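Two Arms, One Block

The handover is the hardest event on the schedule at Wostilholm Technical College, and the students in the robotics club spend most of their year on it. One arm picks up a plastic block and offers it. A second arm takes it and sets it down in a marked square. A person does this without looking. The club's best team last year managed it 3 times in a row before the block hit the floor.

The club meets in a ground-floor lab that used to be a drafting room. It has 14 members this term, most of them in their second year, and a waiting list. Students join without any experience. They learn to drive an arm by hand for the first few weeks, and after that they write code.

The competition they train for is the Mindach Cup, held each June. Teams bring their own grippers and their own software. The arms have to be ones a school can afford, and the rules put a limit of $3,000 on everything attached to them. The Wostilholm team spent $2,419 last year. A good part of that went to motors that burned out while the students were learning how hard a gripper should squeeze.

Squeezing is a large part of the problem. If the first arm holds the block too tightly, the second arm can't pull it free, and both of them shake. If it holds too loosely, the block turns as soon as the other fingers touch it. The students tried a fixed grip, then a timed release, and then a release that starts when the motor on the second arm reports a load. The last one works best, but it has to be tuned again whenever someone changes the finger pads.

The finger shape matters too. The club is on its sixth design. The early ones had flat faces and needed the block to be almost perfectly square to them. The current fingers have angled tips, which gives the software a little more room for error on the way in. Each pair takes an afternoon to print and a few minutes to swap.

Practice runs are recorded in a shared program called Bitier, which stores the arm positions along with the camera views. By spring the team had 223 recorded handovers, good and bad. The students sort them by hand. They keep the failures, and new members are asked to watch a batch of those before they write anything.

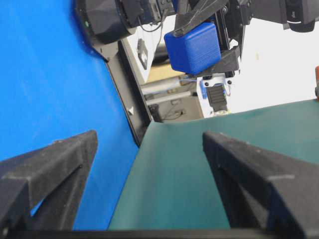 The approach is where the remaining errors are. The second arm tends to come in a little low, and the team isn't sure if the fault is in the camera calibration or in the wrist joint, which has some play in it. Two students are working on each theory. They share one setup, so they trade off at four in the afternoon.

The Wattanapong Foundation pays for parts and for the bus to the competition. The college provides the room and the power. For everything else the club sells repair work on campus, mostly printers and bicycle lights.

The next cup adds a soft object to the handover event. The rules give its weight but don't say what it will be. The club has started practicing with a rolled-up sock.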